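Keeping the Prayer Corner Clean: Tips for Small Homes
By Mi-kyung Sun
Home Care > Altars and Quiet Rooms

Many members of our sitting group in Hafstein have the altar in the same room where they eat and sleep. I have it also, since I moved to a smaller apartment in June. Dust, ash and oil come every day, and here I write down what I learned for cleaning them.

Incense ash

Let the stick finish completely and leave the bowl alone until it is cold. After this, take out the burned ends with tweezers and pass the ash through a small kitchen sieve. Sifted ash can be used again, and it holds the stick more straight than new sand. If ash falls on the altar cloth, do not rub. Lift the cloth by its corners, carry it to the window and shake it. 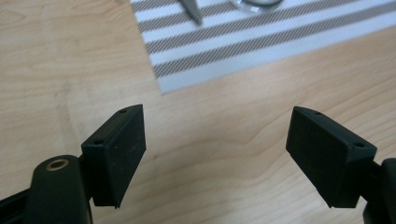 For ash that is already pressed into the cloth, I use a dry paintbrush, two fingers wide, and I brush only in one direction. Water makes a gray mark that is hard to wash later.

Candle wax

Put a bag of ice on the drop of wax for eight minutes. Then push it from the side with an old plastic card. On cloth, put brown paper on both sides and use a warm iron, without steam. Change the paper when it becomes oily.
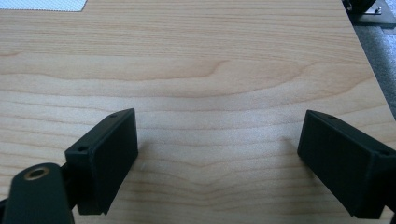
Reading time: 2 min

Brass bowls and bells

Half a lemon with salt cleans plain brass very well, but never use it on a bowl which is painted or lacquered. Rinse quickly and dry with a soft towel. For a bell, clean only the outside, and keep the salt away from the place where the clapper hangs. My teacher cleans his bell only with a dry cloth, and he does not like my lemon.

Cushions

Buckwheat cushions can get small insects in summer. Empty the hulls into a cotton bag, put it in the freezer for two nights, and wash the cover during this time. Let the hulls become dry on a tray before you fill them back.

Offerings

Fruit stays good for up to eight days in my cold hallway, but near the heater it is much shorter. I put a small saucer under each piece. Cooked rice I take away the same evening, and we eat it for supper.

More in this section: Storing Prayer Books in a Humid Room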